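Notes for the suturing practical, unit 11, handed out May 20, 2024. Please bring these with you, and please do read them the evening before (I know, I know, everyone has reading).

## Before you pick up the needle

Look at the cut first. Give it a good long look, and find both ends of it before you think about where the first stitch belongs. Every group I have taught at Moffat wants to start driving right away, and I understand the feeling, but a minute spent looking saves you a crooked row later on. A short cut with blood smeared around it can seem longer or wider than it is, so trust the dark line of the slit and let the red patch be.

Our thread is black and comes on a curved needle. Think of the needle as part of a circle, and let your wrist follow that circle. If you push it straight ahead, it will drag at the tissue and make a bigger hole than you need.

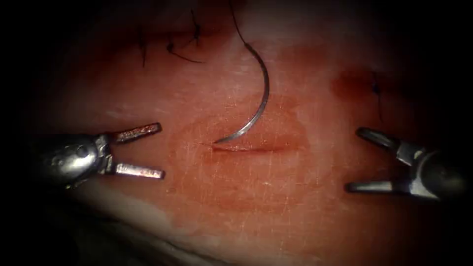 ## Driving and passing

Go in square to the surface, a little way back from the edge, and come out the same distance back on the other side. Hold the needle on its body and keep your jaws off the point, which dulls quickly if you pinch it. When you hand it from one instrument to the other, don't let go with the first until the second has a firm hold. That sounds too plain to write down, and yet I write it down every year!

Work along the cut one stitch at a time and tie each one before you begin the next. Keep the long strand off to one side where you can see it.

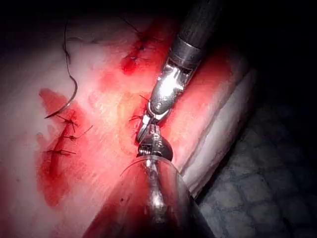 Even spacing matters more to me than speed, and it will matter more to whoever marks your sheet as well. You have 40 minutes at the bench, plenty for a short row if you don't rush the first knot and then have to go back and redo it. If two stitches end up too close together, leave them be and space the next one properly.

## Tying

1. Pull the thread through until you have a short tail on the far side. Go slowly here, as it is very easy to pull the tail right out (I still do it now and then).
2. Open your jaws only as far as you need to take the thread.
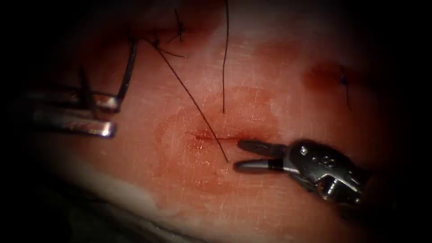 3. Wrap the long end around the closed jaws, reach for the tail, and lay the first throw flat across the cut.
4. Bring the edges together until they just meet, and stop there. A puckered edge means you have gone too far.
5. Make the second throw in the opposite direction so that the knot sits square, then add a third.

Leave tails long enough to find again. Snug is what we are after, and snug takes more practice than tight.

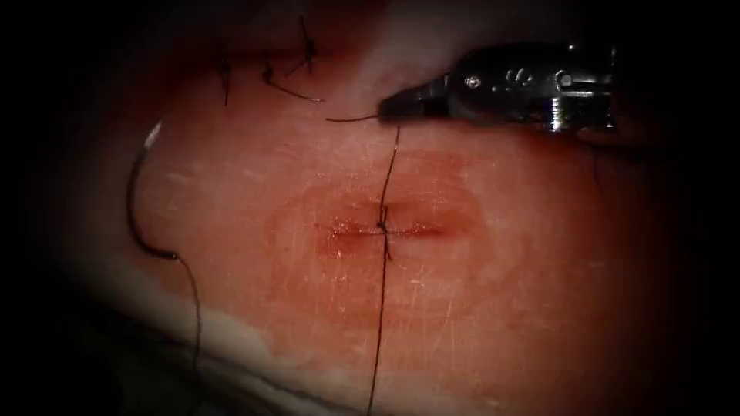

Struan Niven: I'd add that people should check the first throw again before they make the second. Mine kept slipping loose while I was busy admiring it, and by the third throw the edges had drifted apart again.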